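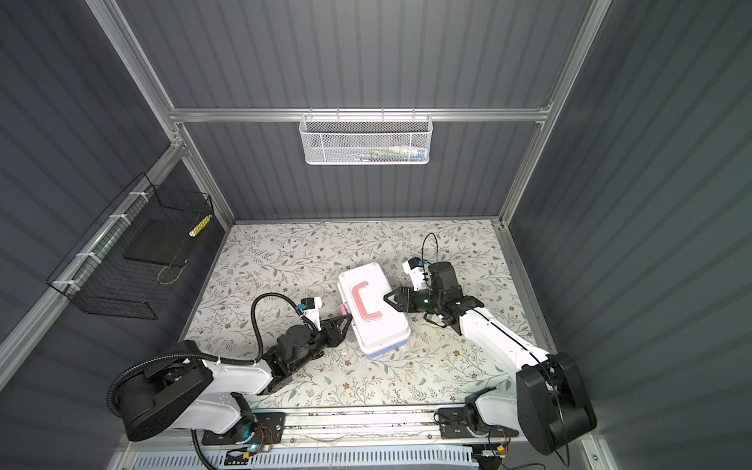
Hatidmont Household Cases

Summary

Hatidmont Household Cases is a catalogue of small plastic cases and boxes of the kind kept in homes for pencils, sewing things, medicines and other oddments. It is maintained at Halvorsen by Anika Szabo and Demetrius Obi.

Contents

The catalogue holds 3,000 records covering 266 cases. Each record gives the outer shape, the main colour, the colour of any band or tab, and any marking on the lid. Patterned mats and cloths are recorded in a separate field, "surface".

Terms used

case: a container with its own lid
band: a strip of a different colour along an edge
tab: a small part at one end or side
lid marking: any outline, picture or lettering on the lid

Outlines are entered by shape and colour, e.g. "red, open bracket". Makers' names are entered only where they can be read.

Known limits

White cases are over-represented. The contents of closed cases are not recorded. Nine records lack a surface entry and will be corrected in the August release.

Contact

Corrections should be sent to Yolanda Boateng, Records Office, Halvorsen, quoting the record number.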